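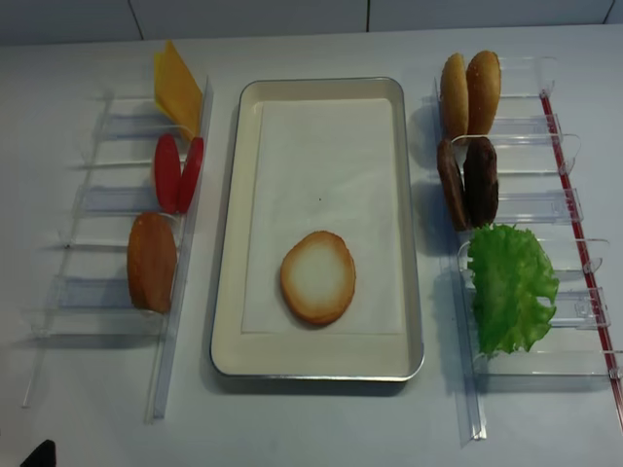

Okbridge burger assembly test

The Okbridge burger assembly test, usually shortened to the Okbridge test, is a bench procedure for comparing robot grippers and camera positions. A single arm takes burger ingredients out of two slotted racks and stacks them on a lined tray. The test was drawn up at the Okbridge workshop by Jade Arsenault and Everett Fitzsimmons, and was first used to compare two parallel-jaw grippers, the Grirkix and the Doucette, on the same arm.

Background

Arsenault had been working on pick-and-place trials with boxes and cylinders, and found that most grippers passed them without much trouble. Fitzsimmons suggested a burger as the next task. The parts are familiar, they differ a good deal in thickness and shape, and each one has to go down flat before the next can be placed on it. An early version laid the ingredients out in shallow dishes. It was dropped after a few weeks, as the fingers spent most of their time scraping at the dish floor and the results said little about grip. Racks that hold the pieces on edge were brought in to replace the dishes.

Layout

The work area is a white tabletop with the tray in the middle and a clear plastic rack on each side. The tray is cream with a thin metal rim and is lined with a sheet of white paper. The racks are divided by clear crosswise panels into slots, and a slot may hold one piece or two side by side. Cheese and tomato slices belong at the far end of the left rack. Bun halves, patties and lettuce are kept in that order in the right rack, with the lettuce nearest the front. Slots beyond the ingredients are left empty.

Clear plastic was chosen so that a camera could see the pieces from the side as well as from the top. It has a drawback in that the edges of the dividers pick up highlights, and early vision software sometimes took these for the edge of a cheese slice. The rules now ask for steady overhead lighting, and any change in lighting during a series has to be noted in the log.
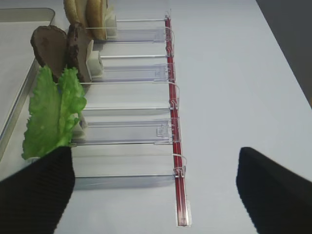 Right-hand rack from the wrist camera, with the gripper fingers open.

Procedure

A run begins with a bun half cut side up on the lower part of the paper. The arm then fetches the remaining pieces one at a time in the order given on the run sheet. For each piece the gripper opens, moves down into the slot, closes, lifts clear of the divider and turns the piece from upright to flat before letting go over the tray.

The turn is the hardest part of the movement. A patty held near its edge tends to swing as the wrist rotates, and a lettuce leaf can fold under itself. Operators may set the grasp height for each ingredient before a series starts, but may not alter it between runs. The same joint speeds are used for every gripper being compared.

The arm returns to a rest position between picks only if the run sheet says so. Most teams leave this out to save time, and go straight from the tray to the next slot. When the move back is left out, the path over the near corner of the tray should be checked by hand first, 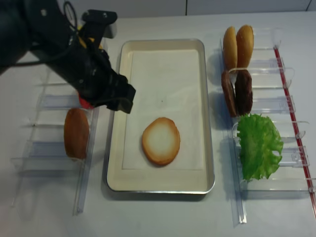
and the lowest point of the fingers should clear the rim at every step. Fitzsimmons's notes advise checking the path again whenever the finger pads are changed, because a longer pad can catch the rim even when the program is untouched.

Scoring

Each pick is marked as clean, repeated or failed. A clean pick takes the piece at the first attempt and leaves its neighbour standing. A repeated pick gets there on a later attempt. A failed pick is one where the piece is dropped, torn or still in the slot after three attempts. Placement is marked separately, by how far the piece lies from the centre of the bun base. A run counts as complete when every piece on the sheet has been placed, whatever the marks for single picks.

Double slots have their own column on the sheet. With two slices in one slot, a gripper with thick fingers often takes both, and this is marked as a failed pick even if the pair lands neatly on the stack.

Gripper comparison

The first full comparison covered 486 runs, shared between the Grirkix and the Doucette. Of these, 251 were complete. The Doucette did better on patties and bun halves, where its wider pads kept the piece from swinging. The Grirkix did better on cheese and tomato, mainly in double slots, where its thinner fingers could get between the slices. Neither was reliable with lettuce. A separate series of 584 lettuce picks was run afterwards to try different closing forces, and a light grip low on the leaf gave the best marks with both grippers.

Fitzsimmons stopped 39 runs by hand in the main series, most of them when a finger pressed down on a divider. These were counted as not complete. Arsenault later argued that they should have been left out altogether — the fault lay in the grasp heights, in her view — but the published table was not changed.

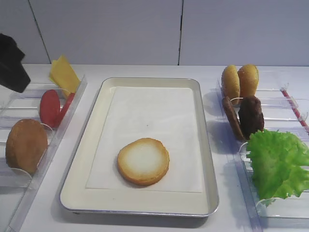
Tray and racks from a fixed camera, with the bun base on the paper liner.

Camera positions

The test is also used to compare a fixed camera with one mounted at the wrist. A fixed camera keeps the tray and both racks in view and is better for judging placement. Its weak point is the moment of the grasp, when the arm can hide the slot. The wrist camera sees the slot and the fingers at close range, though a finger may cover the bottom of the piece it is about to take. Control programs that used both views gave fewer repeated picks than those using either one alone.

Variants

A short form of the test leaves out the left rack and is used for checking a new set of pads. A reverse form, in which a finished stack is taken apart and put back into the racks, was tried in January and has not been scored, as no agreed way of marking a piece returned to the wrong side of a double slot has been settled.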